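The Washing Floor

Fri 23 July
By Hendrik De Haan

Marit had been at it since before breakfast, and the count on the tablet said 117. The contract with Bulomik called for 443 by the end of the week. Each one had to be a whole piece of washing from the first reach to the last, with no stops longer than a breath. If you stopped to scratch your nose, you threw that one out and started over.

She held the grip in her right hand. It was a copy of the machine's own hand, two fingers and a trigger, and whatever she did with it the arm did too. The Nekero people had shown her how to wear the strap so it did not rub. It rubbed anyway. She had put a strip of cloth under it and kept going.

Her mother sat on the step by the door and shelled beans.

"You're holding it like a pistol," her mother said.

"That's how it's held."

"You don't wash a pan like that."

Marit let it go. She brought the fingers down low and opened them, the way the sheet told her to begin, and waited for the tone.

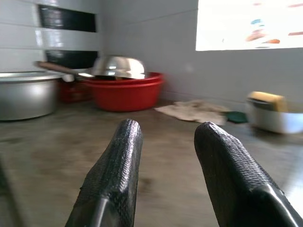

The tone came. She reached for the sponge, closed too early, and pinched air. She backed off and tried again, and this time she had it, but by one corner, and it swung. The sheet said a swing was all right. Dropping was all right too, as long as you picked it up again. What they did not want was hesitating. A man named Lambrechts had explained it on the first day, standing in the kitchen with his shoes on. If she waited and thought, he said, the machine would learn to wait, and it would not learn the thinking.

She moved the sponge to the steel pan and pushed it across the bottom, out and back. The pan slid on the basin. She had no second hand to hold it with. After 117 tries she knew that if she pressed near the middle it slid less, and she pressed near the middle.

"It needs to go round," her mother said.

"It can go straight."

"It comes clean if you go round. Straight, you're only pushing the dirt to the edge."

The tone sounded again and the number changed to 118. Marit took the strap off and shook her wrist. There was a red line where the edge had been.

"Let me see that," her mother said.

"You have to sign a form."

"Then I'll sign the form."

There was a spare form in the folder. Her mother signed it on her knee, put the beans to one side, and held out her arm. Marit buckled the strap on the last hole. The old woman looked at the two black fingers for a while and opened and closed them a few times. She did not ask what the trigger was for.

The first try she knocked the pan off the basin and it rang on the floor so loud that the neighbor's dog started up. The second try she dropped the sponge and swore, and Marit had to check the sheet to see if swearing mattered. It did not. There was no sound kept.

On the fourth try she got the sponge flat on the steel and began to go round. It was slow. The arm was not made for it, and you could hear the motor in the wrist working. But she leaned a little with her shoulder, as she did at the washing every night, and the arm leaned, and the pan stayed where it was. She went round from the middle to the rim and came back in again, and she finished with a small flick that shook the sponge out.

"What was that at the end?" Marit asked.

"What was what?"

"The flick."

"I didn't flick."

Marit played it back for her on the tablet. Her mother watched it through, and then asked to see it once more.

"My mother did that," she said.

They took turns after that. When Marit's wrist hurt she shelled the beans, and when the beans were done she started the rice. By dark there were more of her mother's than of hers. Lambrechts called at 7 to ask how it was going, and Marit told him it was going fine, and that a second person had signed.

"Is she consistent?" he asked.

Marit looked over. Her mother was bent forward on the step with her lips pressed together, going round.

"Yes," Marit said.

In January a box came from Skarkance with a thank-you card and a new strap, a softer one. Her mother put the card behind the clock. She kept the strap in the drawer with the string - it was good leather, she said, and somebody would want it.

Comments

ptolley: My aunt does this kind of work, picking up socks all day. She says the wrist part is true.

Greta W.: I liked the mother. I wanted to see the machine do the flick by itself at some point but maybe that's a different story.

dunmore4: Small thing, would they really let a second person take over halfway through? Where I worked you had to start a new batch.

Hendrik De Haan: dunmore4 - some did, some didn't. I went with the easier boss.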